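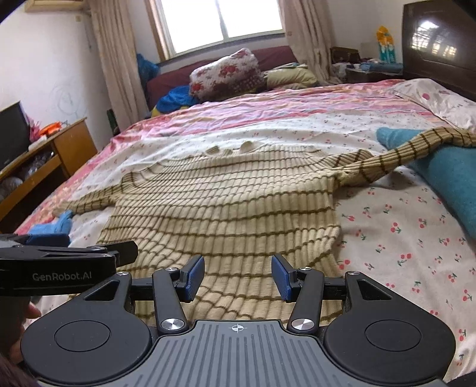 Mar 20, 2023
Wash relaxation, plain knit, Matari yarn

Carried on from the February pages. Purpose of the day: find out how much of the length loss in the Matari lambswool comes from the first wash and how much from the way we dry it. The February figures mixed the two up. The pieces were washed on one day, hung over the rail overnight and measured by whoever was in next, so they can't be used for the pattern allowances. I have left them in the book with a line through the results column.

Test piece: one long strip, plain stocking stitch with a garter edge both sides, knitted on the Noltico at the same tension as the body panels. Rested flat for the weekend before measuring. Marked with cotton thread at each end of the gauge length, knotted on the wrong side. Ink marks are no good on this yarn, they spread at the first rinse.

Start length between marks, dry and rested: 2,000 mm.

Method
Cool hand soak in the large sink, Mirzaei wool liquid at half the bottle dose. No rubbing. Left to stand, then lifted out with both arms under it and drained on the rack. Rinsed twice at the same temperature as the soak. I checked with the glass thermometer this time. The kept-tap method gives a rinse that is colder than the wash by more than 5 °C, and I suspect that was behind the fulled patch on the February cuff.

Spin: Noltico's people say never, the yarn label says short. Used the short spin at 1,000 rpm with the strip coiled in a net bag and a towel opposite for balance. Came out damp with no drips. Creases from the coil were visible but fell out under the hand when laid flat.

Drying: flat on the mesh frame, window shut, no heating on that side of the room. Patted square at the edges, no pins, no pulling lengthways. Turned over once when the top felt dry to the back of the hand.

Length between marks, dry: 1,940 mm.

So 3 per cent shorter, flat dried, unpinned. Width not recorded at the start (my omission). Judging by eye against the cut card it is a little wider than it was, which fits with the loops rounding out, but no number goes in the table until there is a before and an after.

Notes on measuring
The steel tape and the cloth tape do not agree over this length. The cloth one has stretched. Steel tape only from now on, and the cloth tape has gone in the drawer with the pattern weights, labelled.

The strip must be lying on something with a bit of drag. On the bare bench top it slides as the tape is drawn along and reads differently each time. On the felt it stays put. Procedure is: lay the strip on felt, lift and drop each section once to release it, leave it alone for as long as it takes to make tea, then measure. Smoothing with the palm adds length and the length does not go away again for some time.

Repeat readings by me agreed to the nearest millimetre or two. Mizanur Fakir measured the same strip without seeing my figure and got the same result, but he had smoothed it first, then undid that by dropping it as described. His remark: the instruction sheet says "lay flat" and does not say how. Agreed. Sheet to be changed.

Stripes
Separate point, from the sample panel with the narrow contrast stripe in Brondell yarn. After the same wash the stripe rows sit slightly proud and the ground between them looks fuller. The two yarns are the same nominal thickness but the Brondell has more twist and does not bloom as much. On a narrow stripe this is acceptable and some people would prefer it. On anything wider I would expect the panel edge to start to scallop. Options are to go up one step on the tension dial for the contrast rows only, which is a nuisance on the Noltico as the carriage has to be stopped each time, or to find a contrast in the same base. Matari have been asked for shade cards. No reply yet.

No colour run seen from either yarn. White cotton strip sewn into the side seam came out white. Did not test with hot water and do not intend to, as it would fail on felting long before colour mattered.

Drying position
Not tested today but needs writing down. A whole garment dried flat with the sleeves running off over a pile or the edge of a surface will carry some of its weight on the armhole seam. The sleeve then measures long and the body does not. I think this accounts for the odd sleeve in the February set. For the garment test the surface must be big enough for the full arm span, or the sleeves are to be folded in across the body and turned out halfway through.

Carry over
Second wash on the same strip, same method, to see whether the loss stops at the first. Measure the width first.
One strip hung by the short end, one pinned to the starting length, otherwise identical.
Reword the sheet: felt, lift and drop, wait, steel tape, no smoothing.
Pattern allowances stay as they are until the second wash is in. Do not cut or cast on for the larger sizes yet.
Mirzaei liquid is nearly out. Order the same one, a change of soap halfway through would mean starting again.

Strip is rolled loosely in tissue on the top shelf, thread marks left in.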